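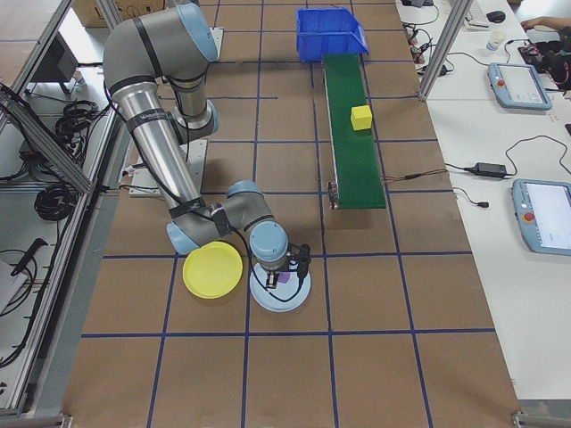

Does planting veg in a square grid give you more food than planting in rows?
On a small bed, a bit more, mostly from losing the paths between rows. The big claims don't stand up.

Posted by Fotini Gavalas, Sep 24, 2026
Last updated: 2 hours ago

fotini_g wrote:
I've now read three leaflets saying grids give you double the crop. The Villalobos one even says "up to 200 per cent". Up to 200 per cent of what? I did one bed in squares and one in rows this year, same compost, same seed, and weighed the beetroot. The squares won by a small amount and took far longer to weed.

wondimu wrote:
One bed of each proves very little. Which one had more sun?

fotini_g wrote:
The squares, by an hour or so. Fair point, and it makes the grid look worse.

illia_d wrote:
I disagree with both of you. I've gridded for years and wouldn't go back. I sow fewer lettuces at a time because I can see what a square holds, so I stop ending up with 89 of them all bolting in the same week.
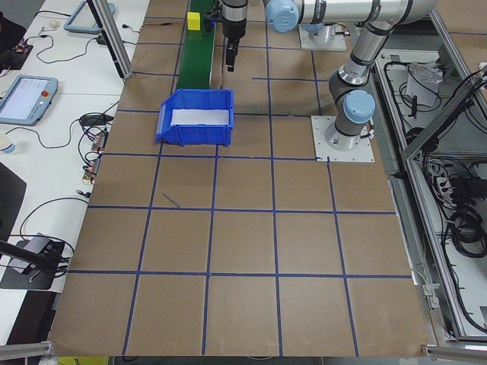

Squares marked out in dark blue tape

wondimu wrote:
That's an argument for sowing less, though. You could do it in a row with a stick at each end.

illia_d wrote:
You could. I never did.

nattawut_p wrote:
What annoys me is the kit. Pikevo want around 100 quid for a frame with some string across it. Four bits of timber and a ball of twine did mine, and the twine had rotted by December, so I can't say I'm devoted to that either.

fotini_g wrote:
And courgettes! "One per square", says the leaflet. Has whoever wrote it ever met a courgette? Mine had taken over four squares and was leaning on the beans.
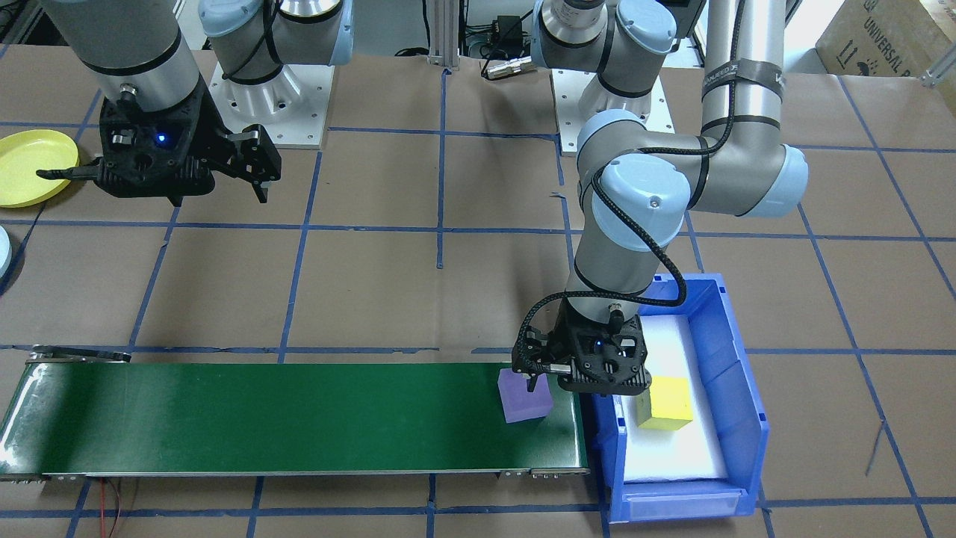 Spacing for roots

waraporn wrote:
Carrots are the one crop where I'd defend it. Sixteen to a square, thinned once, decent roots. Parsnips were hopeless -- too close, all forked.

wondimu wrote:
Forking is usually stones or fresh manure. I wouldn't blame the spacing.

waraporn wrote:
Same bed as the carrots, no manure. I'm blaming the spacing until I see otherwise.

illia_d wrote:
Try nine to a square next year and report back.

Recent threads
Villia runner beans: any flavour?
Is bonfire ash worth spreading?
Slugs and copper tape, again
Leeks: trench or dibber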